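To: Wirnwood Self-Defense Association, members' list
From: Membership Office
Subject: Re: Grading attendance and the new hall

On the January notice, a member of the Pistel club wrote:

> Our club meets only once a week. If students must log 18 sessions
> before grading, does training at another club count toward the total?
> We also need to know whether the Vemis hall can take all of our
> juniors at once.

Thank you for the inquiry. Sessions at any affiliated club count in full, provided that the instructor on duty signs the student's record book on the same evening. Sessions at clubs outside the association may be counted up to a limit of 5 – the home instructor must approve these in writing before the application is sent.

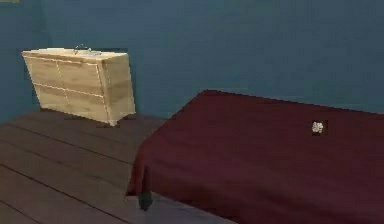
Record books should reach this office at least two weeks before the grading. Books received later will be held over to the following one. The Lui club has asked for an extension for its beginners, and a separate reply will be sent to that club.

The Vemis hall is licensed for 200 people, including spectators. The association now has 236 registered members, and juniors and adults will therefore be graded in separate sittings. All of the Pistel juniors can be placed in the morning sitting if their names are submitted together on one form.

Mouthguards remain required for partner work at every level. Fees are unchanged.

Membership Office
Wirnwood Self-Defense Association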